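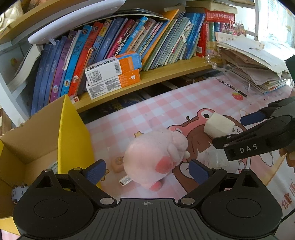

5.2 From packing to showing

I'll start with the change people at Salberg talked about most, which was what happened to their hands. Before the first arms went in at the Ponwood site, a packer's day was easy to describe. You picked the item, you boxed it, you taped it, and you did it again. By the time I came back in March for the second round of interviews, 19 people on the packing side had moved over, full time or part time, to what everybody there calls "showing." They carry out small jobs with a gripper in the hand, over and over, and the recordings are used to train the arms on the line. A lot of it is done at ordinary desks and tables, with ordinary stuff on them.

Figure 4. Showing work at a desk. The open black gripper at the bottom is seen from its own mount, with a pink plush toy between its fingers and an open cardboard box to the left. A second gripper, at right, holds a white foam block.

I like Figure 4 as a way into this, mostly for how crowded it is. Books packed along a shelf, papers piled up, a cartoon desk mat with a pen lying across it – none of that looks like a packing station. The former packers had strong feelings about this. Zbigniew Borkowska had spent years keeping his bench clear and told me that his first week of showing felt like being asked to work in somebody's bedroom. Francine Perron, his old line partner, loved it right away. She said the warehouse bench had bored her eyes out of her head.

So what did people gain and lose? Pace first, and here I had guessed wrong. I expected showing to feel slower and easier. The daily target was 127 good takes per person, and a take counted as good only if the reviewer passed it. Tyson Morin, who reviewed for most of the period I was there, rejected takes for hesitation, for bumping a box flap, and for what he called fidgeting, when a person closes the fingers, opens them, and closes them again. Packers fidget all the time. It's how you find out whether something soft is going to slip! Several of them told me they could feel themselves ironing it out of their movements, and two said they had started picking up their coffee that way at home.

Soft things came up again and again in the interviews. With bare fingers, you squeeze a plush toy and you know right off how it will sit in a carton. With a gripper, you watch how the fur gives and guess. People got good at the guessing, and they were proud of it, but they had no word for the skill and it wasn't on the pay scale. The grade sheet had a line for lifting, a line for tape machines and a line for forklift tickets (most of them had let theirs lapse). Showing was filed under "other duties." Thérèse MacPherson, the shop steward, brought this up at every meeting I sat in on, and on October 14, 2020 she got a separate grade written into the draft agreement. I was in the room and I'm still not sure management knew what they had signed up for.

The second thing was talk. On the line, people stood shoulder to shoulder and talked all shift. Showing broke that up. Some pairs worked across one table, close enough that their grippers could get in each other's way, and those pairs kept chatting, though in shorter bursts, between takes. Others worked alone and really missed the noise. Marius Grecu asked to go back to packing after 17 shifts. He had nothing against the work itself, he said, he just wanted his lunch crowd back, and he was willing to take the sore shoulders with it.

Then there's the question I asked everyone, usually last and usually badly: does it bother you to teach the thing that may take the job? I had braced for anger. Some of it did come, mainly from people who had stayed on the line and were watching the arms learn from their friends. Among the showers themselves the answers were more mixed than I can fit into one label. Francine said she would sooner it learned from her than from someone who had never packed a box. Zbigniew shrugged and told me the conveyor had been the same story when he was 20-something. Thérèse wanted to know who owned the recordings, a point I take up in Section 5.3, where the Bovton site handled it quite differently.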